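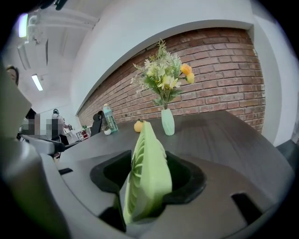 Pale green plastic piece with a ridged side, held upright in a gripper.

Chisholm Industrial Parcel: Listing Update, 13/11/2020

Fudside has released the remaining 12 acres of the Chisholm tract for sale or ground lease. The parcel is zoned light industrial, with 1374 feet of frontage on Skivby Road and 2 approved curb cuts. Water and three-phase power are at the lot line. Sewer ends around 188 feet east of the property and would need to be extended by the buyer. The wetland survey and soil borings are complete and are included in the due diligence package. Staradeck holds the listing. Division will be considered, subject to a shared detention easement along the north line. Offers must state intended use and proposed closing period.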